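Swifts in Brollov: your questions

These pages are looked after by Felicja Sikora, who has watched the birds here long enough to distrust most of what gets said about them. If a claim below sounds vague, it's because the evidence is.

Do swifts really never land?

They land to nest. A swift has to sit on its eggs like any other bird, and its chicks spend weeks in a hole before they can fly. What people mean is that young birds may stay in the air for two or three years before they breed, and that adults spend most of the time between nesting seasons flying. That is strange enough without stretching it.

Do they sleep on the wing?

Probably, in some form. Swifts climb high at dusk and again before dawn, and small tags fitted to them show long stretches with no landing. Whether they sleep up there in the way we understand sleep is harder to say. Frigatebirds have had their brain activity recorded in flight, but a swift is far too small to carry the same gear. Be careful with anyone who tells you it's settled.

How can I tell a swift from a swallow or a martin?

Swifts are dark brown all over apart from a pale throat, and look black against the sky. The wings are long and curved like a sickle. Swallows have a pale belly and long tail streamers, and house martins have a white rump. If it's perched on a wire, it isn't a swift. Half the "swifts" reported to us in September are house martins.

I heard that a swift on the ground can't take off. Is it true?

Mostly not. A healthy adult can often get up from flat ground, though it doesn't do it gracefully. A swift that stays down is usually hurt, starved or too young, so it needs help, but please don't throw it into the air. This advice still goes round every summer and it kills birds. Put it in a small box with air holes, keep it somewhere dark and quiet, and ring a wildlife rescue.

How many pairs nest in Brollov?

We don't know. One leaflet gave the figure as 576, which somebody must have got by multiplying something. Our own walks along the Cele found 3 streets with birds going in and out of the eaves, and a good many more where they only screamed past. Screaming parties include young birds with no nest at all, so they tell you very little about pairs.

Is it true they have nested in the church at Skuvia since 1644?

The date people quote is 1644, and the parish book behind it mentions "black swallows in the tower". That could be swifts. It could also be jackdaws described by a man who wasn't very interested in birds. The tower does have swifts now.

Do nest boxes work?

Sometimes. Swifts go back to the same hole year after year, and a new box can hang empty for a long while - or for good. Playing recorded calls in May and June seems to help, though people who have had no luck with it tend not to write in. Keeping the old holes open when a roof is mended is a safer bet. The old mill at Juvine lost its birds after the eaves were sealed, and the boxes put up afterwards have so far attracted sparrows.

What do they eat, and can I feed them?

Flying insects and small drifting spiders, all caught in the air. A parent packs hundreds into a ball in its throat and carries it back to the chicks. Figures of 700 insects in one ball get repeated a lot; the number varies hugely with what is flying. You can't feed swifts from a table, and seed is no use to them. 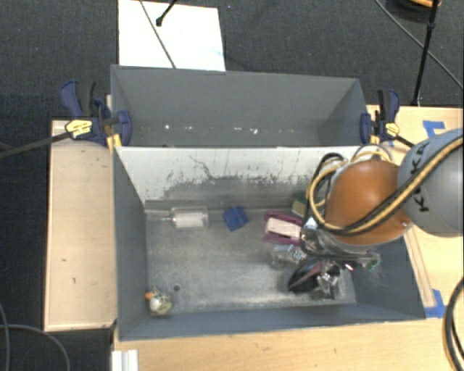 When do swifts leave?

Most are gone by the middle of August, and some go in late July. Adults often leave soon after their last chick does. A bird seen in September may be a late breeder or one passing through from further north, and there is usually no way to tell which.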